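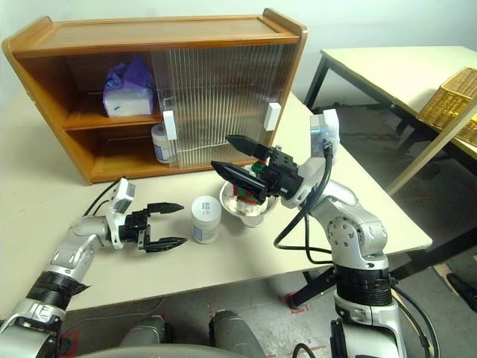 Jae-hoon Jin wrote under my last post that a sliding door on a cupboard that small is a waste of a good cupboard, because you can only ever get at half of it, and why hadn't I simply taken the door off and been done with it?

Well, I've been turning that over all week, usually while washing up, and I do see the point. You slide it one way and you've got the left side, you slide it the other way and you've got the right, and whatever you want is always on the side you haven't got. I grant all of that. But I've lived with this little cabinet for a good while now and I've grown very fond of its door, so let me put up a bit of a defence, and then I'll tell you where I've got to with the rest of the table, which is what I'd meant to write about before I was so politely provoked.

For those who haven't been following (hello, and there's tea in the pot), I bought the cabinet last December from Skidden, the second-hand place behind the station that smells of floor polish and old paperbacks. It was sitting under a standard lamp with a ticket tied to it that said 14 pounds, and I carried it home on the bus on my knees. It's a lovely warm honey-orange colour, two shelves, with sides that curve up a little above the top so that things don't roll off. Those sides were what sold it to me. I had a shelf in my first flat with no lip at all and I lost a great many teaspoons down the back of it.

The clear ribbed plastic door covers half the front and lets you see that there's something behind it without letting you see exactly what, and that suits me down to the ground. I'm a tidy person in theory. In practice I'm a person who puts the string, the spare fuses, the birthday candles and a letter from the water people in the same place and hopes for the best. With the door pushed across to the right, the left side is my public side, and I keep that looking respectable. Tissues on the top shelf, the ones in the white and purple wrapper, and a white jar with a blue and white label down below. The other side is between me and the door.

I did try it without, to be fair to Jae-hoon. I lifted the door out one Sunday and lived that way until the Wednesday, and I can report that the dust got in, the string came out, and I missed the little rattle it makes when it runs along. So back it went. It has two white handles, one towards each edge, and they don't sit quite level with each other, one being slightly higher than the other. I thought about moving one of them to match and then I thought, leave it be. I'd only have ended up with extra holes.

Now, the table. It's the cream one from Won, which I've mentioned so often that my sister has asked me to stop. I measured the alcove again before I let myself get excited, and there are 55 centimetres between the wall and the radiator pipe, so the cabinet can stay at the back where it is and I still have a decent stretch of tabletop in front of it. That stretch is the whole reason for having the table. It's where I sort things. Buttons, seed packets, the odds and ends that come out of coat pockets in spring. I like to have a bowl on the go, and anything I pick up that hasn't got a home goes in the bowl, and then when the bowl is full I sit down with the radio on and find homes for everything, one at a time, without hurrying. My mother did the same with a pudding basin. She called it doing the bits.

What I've changed since last time is the order I do it in. I used to start with the shelves and work outwards, taking everything off and wiping down and getting terribly tired and cross by the middle of the afternoon with the whole lot still spread over the table. Now I do the bowl first and the shelves only if there's any puff left in me. It takes far less out of you. If there isn't time for the shelves, they wait, and the door goes across.

I've also given up on the Ditus boxes, sorry to everyone who recommended them. They're handsome boxes but the lids are stiff and they were a shade too tall for the lower shelf, so I'd have had to have them on top, and I like the top kept clear. They've gone to my neighbour, who has put onions in them.

The cloth question I've settled too, I think. A barely damp one for the wood and a dry one straight after, and for the door just a soft brush down the ribs, going with them and never across. I had a bottle of Clornix in the cupboard under the sink and used it once on the plastic, and it left a bloom that took two more goes with plain soapy water to shift. I'm keeping it for the bath.

So, Jae-hoon, the door stays, but I'm very glad you asked. If you do take yours off, write and tell me how you manage about the dust, and whether you kept the runners in or took those out as well. I had a look at mine and they seem to be glued.

Next time I want to get on to the drawer in the hall, which won't shut.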